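Kitchen corner: the toast hour at Baek

In September we opened the small breakfast counter on the second floor of Baek, and since then many residents have asked me the same things. When can we use it, where do the cups go, who brings the bread? I promised to Hervé Pons that I would write it down for the newsletter, so please take a coffee and read slowly.

The counter is the gray speckled one in front of the long curtain. Before, we kept old magazines and a broken lamp on it. Han-gyeol Song cleaned it over two evenings, and he found that the surface was in very good condition under all the paper. Then we only needed a toaster. Hnat Levchenko had one that he did not use after he moved into a smaller room, and he gave it to the house. 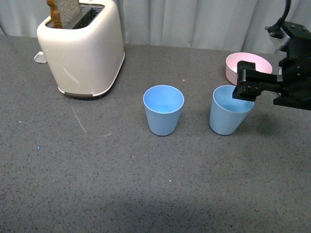 Toast and blue cups on the second floor counter.

The toaster has two slots, so it makes two slices at one time. When six people come at 8 in the morning, this is slow. We talked about buying a bigger one, but I am a little against it. People wait, and while they wait they talk. I have learned the names of three neighbors only by standing there with a plate in my hand.

Please do not put buttered bread into the toaster. Somebody did it in the first week and the smell stayed until lunch. Butter comes after. The same rule is for cheese, also if you think that your cheese is a dry one.

For thick bread, cut it thinner first. Dae-han Seol bakes a very good rye bread and leaves half a loaf for everybody, but his slices are sometimes as thick as a dictionary. They go in with some force and then they do not come out. If your slice is stuck, pull out the plug and wait before you touch it. Use the wooden tongs from the drawer. Never use a fork or a knife.

About the cups
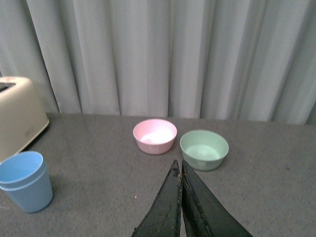 Reading time for the whole item: 4 minutes

We chose plastic cups for the counter because the floor in that room is tile, and we already lost many glasses in the old kitchen. They are light blue, and they are all of one shape, so one goes inside the other and the stack takes little place. I like them. Chak-lun Sin says they look like cups from a kindergarten, and he brings his own mug from home. This is also fine.

Only one request: please stack the cups when they are fully dry. If there is water between them, they hold together and you must turn and pull, and inside there is a bad smell the next day. Wash the cup, put it upside down on the rack by the sink, and stack it later when you pass. If you see dry cups of another person on the rack, you can stack these too. It takes a few seconds.

The bowls are for fruit, yogurt or cereal. They are not for the cat of the first floor, who is very charming but has his own dish by the entrance.

About the curtain

Several people asked if we can take the curtain away. I understand the question, but the window behind it looks to the street, and in the morning the sun comes directly in the eyes of anybody who is cutting bread. So for the moment it stays. It was washed before we opened, and Hervé will take it down again in winter. Please keep it behind the counter and do not let it lie over the toaster - this is important, also when the toaster is off. If you open the window, look after the curtain when the wind is strong.
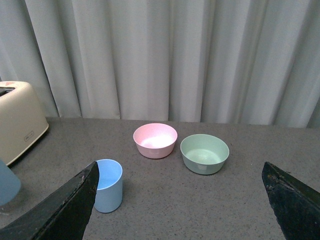
Now about money, which is the part I do not like to write. We have 500 in the house box for the kitchen, and this must be enough until spring. It pays for butter, jam, tea and dish soap. It does not pay for special things, so if you want almond butter or the expensive honey from Kitard, please buy it yourself and write your name on the lid. Food without a name is for everybody.

Crumbs are the last subject. The toaster has a small tray under it, and the tray comes out from the back. Han-gyeol empties it when he remembers, but I would be happy if more people did it. Let the toaster cool down, pull the tray, and shake it over the bin and not over the sink. On the speckled surface crumbs are difficult to see, so pass your hand over it before you decide that it is clean.

The toast hour is from 6 to 8 in the morning. Outside this time you can also use the counter, but please be quiet, as the room beside it is a bedroom. Dae-han's next rye bread is already promised, and he asks that somebody bring salted butter.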